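Notebook – stems and vessels
September, started 10.40

Carried on with the artificial flowers for the Dromus window. Lerato Motaung wants single stems in everyday containers, no proper vases, so today was for finding out what will hold one upright. The pale pink one is the most awkward of the lot. All the blossom is at the top and the stalk is long, so it wants to tip whatever it stands in.

Weighed a stem on the post scales: 23 g. Bent the stalk slightly near the bottom and it kept the bend, which helps. Don't bend it twice in the same place, the green covering splits (did this on a spare from the Skivden box). 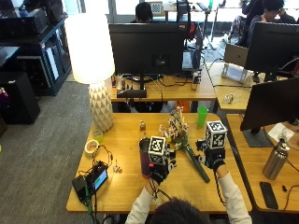

The green plastic cup is too light on its own. With two handfuls of gravel it stays put, but the stem still leans to whichever side the blossoms face. Masking tape across the rim in a cross, stem through one corner, is better. Tape shows from above, so trim it close or use clear.

The small amber bottle is good for short cuttings only. The neck grips well but the whole thing goes over with a full stem. Keep it for the shelf at the back.

Colour: under the table lamp the pink goes creamy. By the window it looks colder and a bit cheap. Lerato to check what bulbs Dromus have before we order more.

Cunaseo quote for the full set is 2,470, delivery extra. Seems high – ask again without the gift boxes.

To do: more gravel, clear tape, return the split stem to the spares box with a label on it. Lamp to stay on the desk until the colours are settled.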